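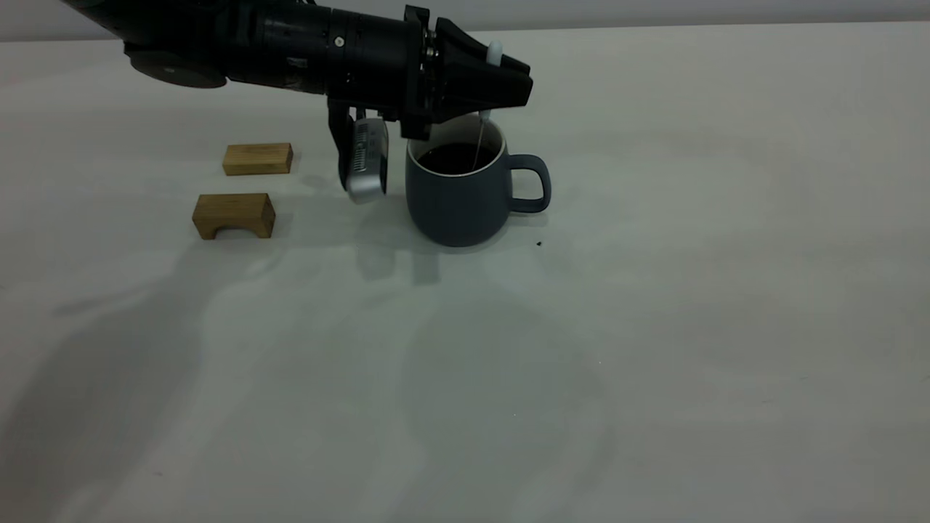
Aug 18, 2020
Mament, black-and-white anthology, vol. 3. Prepress log, continued.

Picked up at signature 5. Yesterday's proofs of signatures 1 through 4 are signed and in the flat drawer. Ionuț has the second set.

Job as it stands: 64 pages plus cover, saddle stitched, black plus one spot red on the interior, four color on the cover. Print run 3,333. Publisher is Plolton. Printer is Anghel, same press as volume 2.

Files
The Omby story (8 pages, pp. 33-40) came in as grayscale at 400 ppi with the lettering flattened into the art. Not usable. At that resolution the halftone screen eats the thin strokes, and the small caption type goes to gray fuzz at 100 percent. Asked for layered files. Received layered files for six of the eight pages. Pages 36 and 39 still outstanding.

For the six I have:
- line art resaved as 1-bit bitmap at 1200 ppi
- gray wash kept on its own layer at 400 ppi
- lettering placed as vector, black set to overprint
- red on its own channel, named the same in every file (three files had it under a different name, which would have given us an extra plate)

Converting to 1-bit: threshold at 50 percent closed up the crosshatching on the night pages. Tried 45 and 42. 42 holds the hatching but starts to drop the dry-brush edges on p. 34. Settled on 45 for everything except p. 38, which is at 42. Write this down for the trade edition or we will do it all again.

Red plate
Trapping test on the p. 35 splash. The artist inked the figure with an open contour on the left side, so the red runs straight against paper white there and against black everywhere else. Auto trap spread the red into the gutter between panels 2 and 3 by a visible hairline. Turned auto trap off for the page and spread by hand, 0.25 pt under the black only. Clean on the screen separation preview. Not proofed on stock yet.

Ionuț's note on volume 2 was that the red printed heavy in the solids and left set-off on facing pages. I checked the file copies from March. He is right about pp. 12-13 and 50-51. Pages 20-21 look fine to me, he disagrees. Both bad spreads have rich black and full red overlapping across most of the page. For this one I am knocking red out under solid black wherever the black area is bigger than a thumbnail and leaving overprint for the small stuff. It should bring total coverage down enough. Anghel's spec sheet gives a limit for the coated cover and says nothing on the uncoated interior. Emailed to ask.

Creep
Uncoated 100 gsm, 64 pages in one stitched book, so the center spread pushes out more than I would like. Folded a dummy from the stock samples and measured 3 mm at the center spread. Outer margin on the Omby pages is 9 mm to the nearest balloon, so they survive trim without help, but it looks uneven next to the outer pages. Applied shingling in the imposition. After shingling, the page numbers line up on the dummy to the point where I stopped looking.

One problem it caused: the double-page panel on 32-33 now loses a sliver in the gutter. It is the true center spread, one sheet, so it should get no gutter split at all. Excluded that spread from the gutter adjustment by hand. Check again if the page order moves.

Lettering
Found two fonts for what is supposed to be one caption voice. Pages 33-37 use the older cut, with the barred I in the wrong places inside words. Fixed on the pages I have. Balloon tail on p. 40 panel 4 points at the wrong speaker. Sent back to the editor, not my call.

Credits page still has the colorist listed from volume 2. There is no colorist on this volume apart from the cover. Flagged.

Paper
Ionuț wants to try the warmer shade of the same stock. Pulled one laser sheet on each. The warm shade flattens the wash and pulls the red toward brick. I would stay with the white. He wants to see a wet proof of each before deciding, which means paying for two. Plolton to say yes or no.

Open
pp. 36 and 39 layered files
coverage limit for uncoated, from Anghel
wet proof approval
p. 40 tail
credits page
barcode on the back cover is still the volume 2 number

Next: signature 5 proof once 36 and 39 are in. If they come late, impose with the flattened pages for position only and mark them FPO in large type. Last time the mark was small and it went as far as plates.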